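Orlow Language Center – Shared Headset Inspection
Building B, listening rooms 1 to 4
Round: March
Comments are open to desk staff until the next round.

Scope
Covers all wired headsets loaned to learners, their cables and plugs, the wall sockets and splitters they connect to, and the storage hooks. Teacher laptops and ceiling speakers are on the electrical sheet and are not repeated here.

Total on register: 237
Presented for inspection: 233
Not presented: 4 (see item 12)

Result codes
P – pass
A – pass with action
F – fail, remove from use
N – not checked this round

1. Headband, full travel both sides – P
Adjusters should hold position when the headset is lifted by one cup. The older Stasiv units are stiff at the last two stops but do hold.

2. Headband padding – A
Splits in the padding on units from room 3. Splits under the width of a fingernail may stay in use. Anything wider is bagged and tagged. Tape is not an accepted repair: it collects hair and cannot be wiped.

3. Ear cushions, surface condition – A
Flaking on the inner ring is the usual fault. Flakes come off on the wipe, so check the wipe after each unit as well as the cushion.
Comment: room 2 cushions were changed last term and are in good order. Room 4 cushions are original.

4. Ear cushions, seating – P
Press around the full edge. A cushion that lifts at one point will come off during a class.

5. Cup hinges and yokes – P
Look for white stress marks on the yoke. No cracks found.

6. Cable, jacket – A
Bend the cable gently along its length and look for exposed shielding. Most wear is in the first hand's width below the left cup, where learners wrap the cable around their fingers during tests.

7. Cable, strain relief – F (6 units)
Strain relief pulled out of the cup. Units removed, labels cut off, entered in the disposal book.

8. Plug – P
Straight, clean, no play in the collar. Bent plugs must not be straightened with pliers.

9. Sound check, left and right
Use the Dultine test track at the level marked on the player. Both channels must be heard separately. Crackle while the plug is turned is a fail.
Result – P for rooms 1, 2 and 4. Room 3 is N. The player there would not start and was not replaced in time.

10. Volume limit – P
Inline limiters present and sealed. A broken seal is a fail even if the level sounds normal.

11. Cleaning
Wipe headband, cups and microphone arm between groups. Vimine wipes only; the lemon-scented ones from the kitchen store dull the cushions and leave a film. Stock on hand at inspection was up to 300 wipes, which does not cover a full exam week. Reorder raised.
Result – A

12. Register and labels – A
Four units missing from room 1. The sign-out sheet has no entry for them. The label on one unit in room 4 reads 644, a number the register does not contain. It may be a misread 64 with a stray mark after it. Label to be replaced and the old one kept with this sheet.
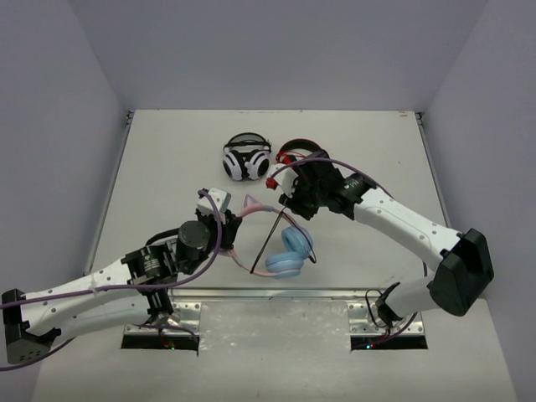 13. Storage hooks – A
One headset per hook, cable in a loose loop, plug hanging clear of the floor. Doubled hooks found in rooms 1 and 3. Doubling presses the cushions flat and is the main cause of the seating faults seen in earlier rounds.

Cường Lý asks whether item 13 could allow doubling in room 1 during exam week, when the back row of hooks is blocked by the folding desks and there is nowhere else to put the sets between sessions. He would also like item 6 to say how hard to bend the cable, as two people checking the same set in room 3 gave it different results.

Response: doubling is not accepted. Sets that cannot be hung may be laid flat in a single layer on a clean surface, cups facing up, for the length of the exam session only. Item 6 will be reworded to read "a curve no tighter than a coffee mug."

14. Splitters and wall sockets – P
Sockets firm, faceplates screwed down on all corners. One faceplate in room 2 is the wrong color – noted, no action.

Open actions
Item 3: cushions for room 4, order with next supply request.
Item 9: room 3 sound check to be done once the player is repaired.
Item 12: search for missing units, then write off at the next round.
Item 13: rehang rooms 1 and 3.

Next round: before the summer intake, rooms in reverse order, starting at 7:30 a.m.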